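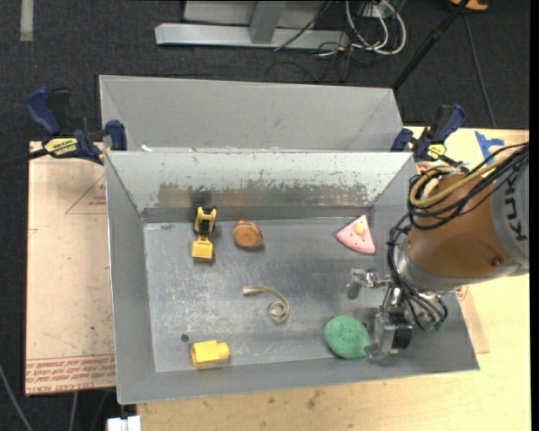 **Bin-picking cell, monthly walk-round, July**
Done by: Reet Baranauskienė
Second pair of eyes: Adi Subramaniam
Copy to: Liis Urbonaitė, Laine Navickas

Same sheet as last month with my notes under each line. OK means OK, WATCH means I'll look again next time, FIX means there's a job on the board for it. If you only have two minutes, search for FIX and skip the rest (but please read the hose one, I've been going on about that hose since spring).

## 1. Before powering anything up

- [x] **E-stop on the pendant, pressed and released.** OK. Clean drop-out, clean reset.
- [x] **E-stop on the table post.** OK. The mushroom head feels a bit gritty when you twist it, so I gave it a wipe. Still trips every time.
- [x] **Pendant cable, full length.** OK. Adi ran it through his fingers end to end while I read out the sheet, and found nothing.
- [ ] **Floor around the table clear.** FIX. Thin cables on the carpet again! One of them runs right where I put my left foot when I load the bins. I'd like them taped down or brought round the back. And the white cables behind the cell have turned into a proper bird's nest around the outlet box. I know they were tidy once. Laine N., you said you had a bag of hook-and-loop ties somewhere, can I have it?
- [x] **Keys and tags.** OK. Lockout tag is on its hook with my name on it from last time, so I swapped it for a fresh one.

## 2. Bins and clamps

- [x] **Both bins seated.** OK. I pushed on each from the front and the side and nothing slid.
- [x] **Bar clamps at both ends of the shared rim.** OK. I backed each one off and re-tightened by hand. Blue and black ones, same pair as before. Please don't borrow the right-hand one for gluing jobs, even for ten minutes, because the bins creep and then the whole pick frame is off and I get to spend my afternoon re-teaching it.
- [x] **Clamp pads.** OK. Pads still on, no metal showing through.
- [ ] **Clamp handles clear of the wrist.** WATCH. The right handle is angled up and out. The arm misses it on every path we run now, but I wouldn't want to add a new approach from that corner without jogging it through slowly first.
- [ ] **Coating on the bin walls.** FIX, low priority. The back wall of the front bin is flaking in a wide band, and there's darker stuff showing under the chipped edge. Flakes end up on the floor of the bin and I don't love that near the gripper fingers. Drillach quoted us for a recoat, four working days with the bin out of the cell. Liis, your call on when. My vote is to swap the two bins round in the meantime, as the rear one is in much better shape.
- [ ] **Bin floor.** WATCH. Scratches and scuffs, mostly toward the left and the front. I dragged a fingernail over the worst ones and it didn't catch, so I'm leaving it. There's also a small dark spot near the yellow block. It's been added to the map in the binder so we can tell if it grows.
- [ ] **Rear bin free of scraps.** FIX (by the next person with a free hand). Little white scrap in there, low on the left.

## 3. Test objects

I leave the standard set in the front bin for the reach checks and go through it while I'm there. All six were in.

- [x] **Toy vehicle, yellow and black.** OK. The forked end was facing the back wall. Nothing loose when I wiggled it.
- [x] **Orange-brown round toy.** OK.
- [x] **Pink wedge.** OK. This is the one that likes to sit hard against the back wall, so it makes a good test for wall clearance. I put it up there on purpose.
- [x] **Beige strap.** OK, and still the hardest thing we pick. It curls into that loop and the fingers either get it first go or not at all.
- [x] **Yellow block with the stud.** OK. Lay it on its side for the check, please, with the stud pointing right, so everyone's results line up.
- [ ] **Green textured oval.** WATCH. I pinched it and it feels softer than it did in the spring. If the grip force numbers start to drift, suspect this before you suspect the gripper.

## 4. Arm and wrist (drives off, tag on)

- [x] **Orange-brown casing on the KUKA.** OK. No cracks, no oil. I went round with a paper towel and it came back clean, which made my day.
- [x] **Casing fasteners.** OK. All home, including the dark red one low on the right that's a pain to see from the operator side.
- [ ] **Hose over the wrist.** FIX, and I mean it this time. The thick tan one comes over in a wide bend and it has too much slack. At the far left reach I can hear it rub. I'd like a second strap on it, and then we run the full envelope at 25 percent with somebody watching only the hose. Adi has offered.
- [ ] **Black cable bundle.** WATCH. The loop over the top is good. The ones dropping down past the wrist toward the gripper are what I worry about, because they hang on the left where the bin wall is. I shook them, pulled them, bent them — all fine today. Jackets look healthy where I could get a flashlight on them.
- [x] **Connectors at the wrist.** OK. Quarter turn each, none of them moved.

## 5. Gripper

- [x] **Fingers, upper and lower.** OK. Wiped both. No burrs that I could feel.
- [x] **Link pins.** OK. One drop of the Pekero oil on each and wipe off the extra. One drop! Last month it was dripping into the bin and the strap came out shiny.
- [x] **Mounting bolts.** OK. Marker stripes all still lined up.
- [x] **Open and close cycle.** OK. I ran 67 cycles, which is an odd number because I meant to stop at 60 and got talking.
- [ ] **Finger gap to the front wall of the bin.** WATCH. With the lower finger next to the green oval it's a tight fit. It clears. I'd feel better if the front bin came back a hair next time the clamps are off, and then we re-teach.

## 6. Table and surroundings

- [x] **Tabletop solid, no rocking.** OK. I leaned on it. Adi leaned on it harder.
- [ ] **Stains on the wood in front of the bin.** WATCH. Brown spots, scattered. They're dry to the touch and they didn't come off with the mild cleaner. I'd like to know if they spread, so I've drawn round the biggest in pencil.
- [ ] **Blue tape on the tabletop.** FIX. If it marks something, write on it what it marks. If it doesn't, peel it off. I left it because I wasn't sure whose it was.
- [ ] **Loose sheets.** FIX. The acrylic sheet is still lying flat to the left of the front bin. It's the piece for the Trovside guard and it should be on the rack, it's going to get scratched there. There's also a tan sheet poking out from under the robot on the right-hand side. Does anybody want that?

## 7. Power-up and first moves

- [x] **Boots without faults.** OK.
- [x] **Home position matches the marks.** OK.
- [x] **Slow pass over the front bin, all four corners.** OK. Hose rub at far left, see section 4.
- [x] **Slow pass over the rear bin.** OK.
- [x] **Stop during motion.** OK. Pressed it mid-move twice, stopped where it should.

## Comments from the others

**Adi:** Agree on the hose. I'd do it before anything else on this sheet. Also the strap we used last time came from the Koppel drawer and that drawer is empty, so somebody needs to order.

**Laine N.:** Ties are in the gray cabinet, second shelf, help yourselves. The blue tape is mine, from when I was lining up the arm base. You can take it off.

**Liis:** Fine with swapping the bins. Recoat can wait until August. Please don't run the far left reach until the hose has its second strap.

**Reet again:** Got it, far left reach is blocked in the program and there's a note stuck on the pendant. Laine Baranauskienė is covering for me next month (yes, two Laines, use the last initial on the board or we'll go mad), so I'll walk her through section 4 before I go. The pencil for the stain marks is in the binder pocket.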